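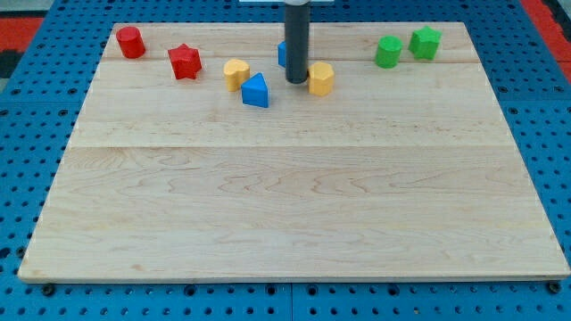 Eight blocks on the maple board, rod down among the blues and yellows. November, Ploltidik team bench.

NOTEBOOK — pushing group, continued

Picking up from Līga's entry. She got the board bolted and left me a page of handwriting that could be a calibration procedure or a soup recipe. I have treated it as the first.

State of things at the start of the session: the arm homes properly, the workspace limits are in the config file, and the config file is in the repository, where Gediminas swore it had been all along. It was on his desktop. It was called config_final_USE_THIS. We have renamed it.

For anyone joining from the other group: our task for the Praltbridge round is language-directed pushing. A judge types a sentence, the arm shoves blocks until the sentence is true or the clock runs out. No grasping. We have a stick. The Cáceres team two years ago had a stick as well and placed, so I don't want to hear any more about how the other group has fingers.

Block set is four colors, two shapes of each. Red has the cylinder and the star, yellow has the heart and the hexagon, green has cylinder and star again. Whoever chose a set where red and green share both their shapes has given us a very good test of whether the parser reads color words at all. At the start of the evening it didn't. "Push the green star left" sent the arm off to the red star with total confidence, five runs in a row. Branwen said at least it was consistent. She has a future in management.

Found it around seven. The color lookup was lowercase and the commands were being title-cased by the form Vasiliki built, because she thought it looked nicer. It does look nicer. Fixed on the parser side, form left alone, peace preserved.

Starting layout

We tried to agree on a standard start. The rules only say the blocks must be on the board and upright, with no two stacked. Morven wanted them random every time, Gediminas wanted a grid. We settled on sorted by color along the back, reds at the left, greens at the right, yellow and blue sharing the middle. That leaves the whole front of the board clear for targets, and it makes it easy to see when something has been moved that shouldn't have been.

The middle is the hard part, of course. In the layout at the top of this entry the rod is down between the blue triangle and the yellow hexagon, right up against the hexagon, with the other blue block tucked in behind it. From the front camera you get a sliver of that blue and nothing else. The detector reported seven blocks and was very pleased with itself.

Options discussed:

- Lift the rod and back off before each detection. Slow, but it works. Costs us time on every push.
- Remember where the blocks were last and assume a hidden one hasn't gone for a walk. Branwen is for this.
- Second camera. We'd have to ask Brandside for more money and the last email to Brandside was, I'm told, "a bit much." I wrote the last email to Brandside.

Going with Branwen's. If a block disappears while the rod is near its last known spot, keep the old position and mark it stale. Lift and look only if the next command names a stale block. She had it running in under an hour and has been unbearable since.

Pushes

We have 184 logged pushes in the folder now, not counting the ones from before the board was bolted, which are in a folder called "before" and should be left to rest.

Straight pushes toward the front are fine. The cylinders spin if you catch them off center and the round rod against a round block is about as stable as you'd expect, so the planner now nudges, checks, and nudges again. Short pushes, 5 mm at a time for the last stretch. It looks timid. Morven calls it the tax inspector.

Stars are better than I feared. If the rod finds the notch between two points it will hold the star nicely and steer it. If it lands on a point, the star turns and we end up in the tax inspector routine again. I'd like the planner to go looking for the notch on purpose, but that needs the orientation of the star and at the moment we only get the center. Vasiliki thinks she can get orientation from the outline. She said this in the tone of someone who has already stayed up doing it.

The heart is awful. Push it at the lobes and it wanders, push it on the point and it swings. Left it for next time.

Tip height

The seam across the board was a worry but seems all right. I ran the bare rod over it at push height and watched the current on the joints, and nothing jumped. Līga's note says (I think) to leave the tip a little lower than feels comfortable, because blocks will tip if you catch them high. I agree with the principle. I also agree with whoever wrote NOT THAT LOW underneath in red pen.

We also talked about whether the grain confuses the detector. There are some fairly dramatic swirls toward the front edge, and Gediminas had a theory that they were being picked up as a pale yellow. I masked out everything but the grain and ran it on stored images. No false yellows. He has moved on to a theory about the lights.

Numbers for the log

Last saved run is 1662. Anything between 227 and the first bolted-board run used the old limits and should not go into training, however much we would like the extra data. I've put a text file in there saying so, in capitals.

To do

Vasiliki: star orientation, and a stop button on the form that is bigger than the "share" button. Why is there a share button?

Branwen: stale blocks need a timeout. At present it will believe in a missing block forever.

Gediminas: write down the homing steps. Write them somewhere that isn't your desktop.

Morven: phrase list. We need sentences a judge would type, so fewer of the ones like "herd the yellows" (it did try, to be fair).

Me: the heart. Also an apology to Brandside, draft two.

Līga, if you read this, please tell me what the third line says. I have it as "simmer until zero."

2 comments · 5 shares

Last updated: November

Contact the Ploltidik team | Back to top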